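Subject: Pick cell 2 drops green fruit, picks everything else
Product: Ploline pick cell, soft pad version
Site: Suvine packing hall, gift box line
Priority: Medium (changed from High by Ploline support, changed back by us, changed again by Ploline support)
Status: Open
Opened: September, 6:40 a.m.

Original report

Cell 2 fills mixed fruit boxes for our customer Antwi. It picks tangerines very nicely. It does not pick the green fruit nicely. It closes on a piece, lifts it, thinks about its life, and lets go over the box divider. The piece lands in the wrong compartment or on the floor. The cell then logs a successful pick and moves on in good spirits.

We ran 100 green picks this morning with someone standing next to the cell writing down what happened. Six were dropped. The cell's own report for the same run shows no drops at all, so please don't ask us to send only the report.

Impact: before the cells came in, two people packed this line by hand and talked to each other. Now one of them watches the cell and picks things up off the floor, and the other has been moved to labels, where there is nobody to talk to. The one who stayed has asked what her job title is. We would also like to know.

Reply from Ploline support, 8:15 a.m.

Thank you for contacting us. Please confirm the following: software is up to date, pads are clean, air supply is within range, and the cell has been restarted.

Reply from site, 8:30 a.m.

Software is current. Pads were wiped at the start of shift and again after we read your message. There is no air supply. It is an electric gripper. You sold it to us.

The cell has been restarted. It came back up and dropped the first green piece it touched.

Reply from Ploline support, 10:05 a.m.

Apologies for the air supply question, that was the checklist for another model. Could you raise the grip force for the green class by one step and rerun? Settings, Items, Force. You will need the supervisor code.

Reply from site, 11:20 a.m.

Raised by one step. Fewer drops, more bruises. Antwi does not want bruised fruit in a gift box any more than it wants fruit in the wrong compartment, and it said so about the last lot in writing. Raised force has been put back where it was.

While we are on the supervisor code: the shift lead has it, the packers don't. When the cell stops, the person standing next to it can see exactly what is wrong and has to walk to the other end of the hall to find someone who can't see it but has the code. Under the old arrangement, if a crate was in the wrong place, the packer moved the crate. Please treat this as a second issue. We will open a separate ticket if you insist, and we suspect you will.

Reply from Ploline support, 11:35 a.m.

Please open a separate ticket for the access request.

Reply from site, 11:36 a.m.

Of course.

Work note, site, second day, 7:10 a.m.

Swapped the gripper from cell 1 to cell 2 and the other way round. The fault stayed with cell 2. So the pads and fingers are fine, and we have learned that the swap takes a good part of the morning when the two mounting plates have been tightened by somebody with strong feelings.

Cell 1 has no trouble with green fruit, for the reason that cell 1 never sees any. It does tangerines for the plain boxes. We mention this in case anyone at your end was about to point at cell 1 as the healthy one.

Work note, site, second day, 9:45 a.m.

The packer on cell 2 says the drops happen when the piece is picked off center. With a tangerine it doesn't matter much, the skin gives a little and the pads settle. The green ones are firmer and they roll in the pads when the wrist turns. She noticed this in her first week. The feedback form on the cell screen has a smiley face, a frowning face and no box to type in, so she had been pressing the frowning face. Can someone tell us where the frowning face goes?

Reply from Ploline support, second day, 1:20 p.m.

This is very useful, thank you. The off-center grip fits with what we see in the pick poses you uploaded. The grasp model on your cell was trained mostly on smaller, softer citrus. The recommended route is to add demonstrations of your own green fruit, recorded with the hand-held grippers from your starter kit. We suggest 200 demonstrations with mixed fruit on a cluttered surface, ideally not the packing bench, and with changes of background.

The frowning face is stored locally.

Reply from site, second day, 1:50 p.m.

Stored locally. Understood. She has asked me to pass on a frowning face.

On the demonstrations: who does them? The kit guide says "an operator." Our operators are packers, and the line doesn't stop wanting boxes while they are off teaching a machine to do what they were doing before it came. If we take someone off the line to record, it has to be on the rota as work, with the same pay and the same breaks. We raised this with Unico, who handle our staffing, and they asked what to call it. Suggestions so far were "trainer," which comes with a pay grade, and "fruit handling support," which does not. The packers voted for trainer. Unico is thinking it over.

Reply from Ploline support, second day, 2:30 p.m.

Staffing is outside the scope of support. For the recordings, any person who is comfortable with the task is suitable. Experienced packers give the best results.

Reply from site, second day, 2:41 p.m.

I have printed that last sentence and sent it to Unico.

Work note, site, third day, 10:30 a.m.

Trainer it is. Unico agreed to it for the length of the recordings, with a review after. The packer from cell 2 and the one from labels are both on it, so they are back to talking to each other, and the recordings have gone faster than planned. Or they have gone slower and been more cheerful. The rota doesn't have a column for it.

We used the long table in the kitchen, with the patterned runner left on for background, as you asked for something other than a bench. Fruit went on the table and on a plate. Trainers take a hand-held gripper each and lift, carry and set down.

Some complaints, for your hardware people. The trigger is stiff for smaller hands. The guide says to keep the elbow loose, which is fine for a few minutes. We are rotating before it gets sore, and the rotation is ours, so please put one in the guide.
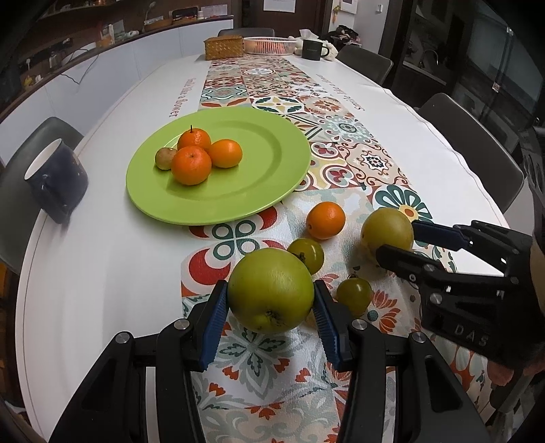 Grip placement is where the packers and the kit guide disagree, and we would like a decision before we go on. The guide wants the pads brought down from above every time, to the same depth, and tells the trainer to keep a steady pace. The packers change the approach with the piece, and they slow down just before the lift. In the still attached to this ticket, the big green one in the near gripper is the class that gives us trouble: a blue pad on each side, pressing from opposite sides, brown blossom end down, and the piece just clear of the runner. That is the grip we want the cell to learn. The same still has the second gripper closed on another round one at the right, with tangerines and a small green one together on the plate, so please check whether your upload tool can deal with two hands at once. Yesterday's version put everything down to the left hand.

Reply from Ploline support, third day, 12:10 p.m.

Please let the trainers grip the way they would at work. The guide is being revised. Two-handed recordings are supported but you need to tick "dual" before the session begins. It can't be ticked afterward.

Reply from site, third day, 12:25 p.m.

It can't be ticked afterward by whom?

Reply from Ploline support, third day, 12:50 p.m.

We have ticked it for you.

Work note, site, fourth day, 3:15 p.m.

All 200 are recorded and uploaded. The upload bar sat at 99 percent long enough for both trainers to take their break, then finished while we were looking for the phone number.

Line has run by hand for part of each shift during this. Output was lower than with the cell and the floor was cleaner. I am reporting both, as the weekly summary has a field for the first one only.

The trainers have also written two pages on which pieces to turn before gripping and which to leave alone. There is no place to upload it, so it is attached to this ticket. Please have a human read it.

Reply from Ploline support, fourth day, 4:40 p.m.

Received, both the recordings and the notes. Notes forwarded to the grasping team. The new model will be pushed to cell 2 overnight. Please run the same 100-pick test before putting it back on customer boxes, with a person counting.

Work note, site, fifth day, 8:50 a.m.

Test run, 100 green picks, same packer, same clipboard. Two dropped. Both rolled when the wrist turned toward the far compartment, so the cause is still in there somewhere, only smaller. The cell reported no drops. It remains very pleased with itself.

Leaving this open for three things. The wrist turn. The drop count, which has to come from something other than the cell's own opinion. And the job title, as Unico's review is next and the recordings are finished, and someone there has already asked whether the trainers go back to watching and labels. We have asked for a trainer on each shift while the cell is still learning, and have told Unico that this ticket can be quoted.

The access ticket was closed this morning as a duplicate of this one. Please reopen it.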